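Treltex Brings a Rent-by-the-Month Kitchen Arm to Gakham

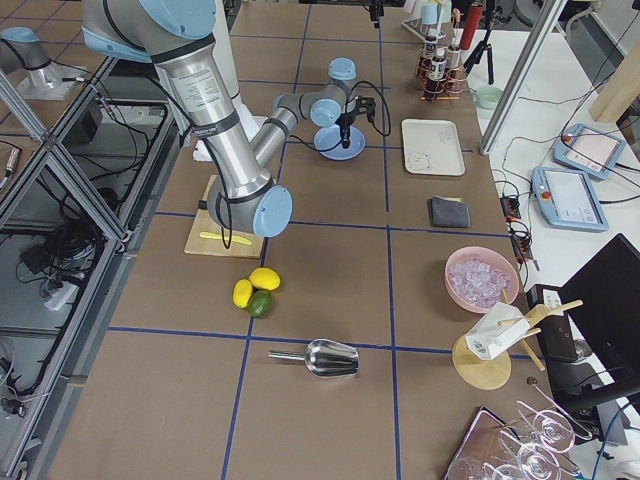

Small food businesses in and near Gakham can now rent a robot arm by the month, under a service that the local automation shop Treltex has been getting ready for the better part of two years and finally opened to customers in October. It is called Purkelen, and it covers the arm, the gripper, the setup visits and a good deal of patient hand-holding, all on one bill. The part that has visitors asking questions, though, is the practice table at the Treltex workshop, where the jobs are rehearsed before anything goes out to a customer. It is marked off into cells with strips of blue tape, and on it you will find the sort of things a bar or a small kitchen reaches for all day long – lemons and a lime by the cutting board, an ice scoop, a pink bowl of ice cubes, wine glasses lying on their sides in a metal tray.

Ginette McIntyre, who runs the rental side, said the tape gets more comments than the arm does. People expect something a lot fancier, she said, and then they go home and start looking at their own counters and wondering where the lines would go.

"We ask every customer the same thing at the first meeting, which is to tell us where your stuff lives," she said. "Most of them have never had to say it out loud. One lady drew us a beautiful map of her prep station and then called back that evening to say she'd forgotten the sink."

The monthly fee is $600, with the first setup visit included and later visits charged at $108 each. Customers sign up for three months to begin with and can go month to month after that. Treltex will swap out a gripper that isn't working for the items at hand, and there is no charge for the first swap. Insurance is up to the customer, and so is the table, which has to be sturdy and bolted down (Treltex will come and do the bolting if you ask nicely, McIntyre said, and she seemed to mean it).

What you get for the money is a set of what the company calls routines. A routine is one small job, such as moving a plate from one spot to another or setting out glasses, and new customers choose from a list of 70 and string together the ones they want. Anything that isn't on the list can be requested, and the workshop will have a try at it, with no promises about how long that might take. Cutting with a sharp blade is not offered at all, and neither is anything over an open flame.

The first business to sign on was Fedoruk, the lunch counter and catering kitchen out past the rail yard, where Toshio Furukawa has been feeding people soup and sandwiches for longer than he cares to say. He took the arm on for the early part of the day, when trays have to be made up for delivery and it is hard to find anyone who wants to start at 5 a.m.

Furukawa is fond of it, with reservations. He said it is slower than he is and a great deal slower than his sister, and that for the first couple of weeks he spent more time watching it than working. He also had to give up a stack of old mismatched plates that he liked, as the gripper did much better once everything was the same size. On the busiest day so far the kitchen sent out 157 trays, and he figures the arm had a hand in most of them. He has kept it on for a second term.

Ayane Hattori, who teaches the evening food service course and brought her students through the workshop last month, was a little cooler on the idea. She would like to see a version that can be rented by the week, for wedding season and the like, and she thinks the price will be a stretch for a place with only two or three people behind the counter. Her students, she admitted, had to be more or less pulled out of the door when it was time to go.

Kiyoshi Murakami, who handles the setup visits, said a weekly plan has come up before and is being talked over. The trouble is the time it takes to get an arm settled in a new spot, which can run up to two full days if the counter is crowded. He is working on a shorter setup for customers who are willing to use one of the standard table layouts, and hopes to have it ready by spring.

Treltex is taking names for workshop visits now. They are held in the late afternoon, run a bit over an hour and are free, and Ott Rimkutė at the front desk keeps the list. Visitors are welcome to bring along a few of their own cups or utensils to try on the table.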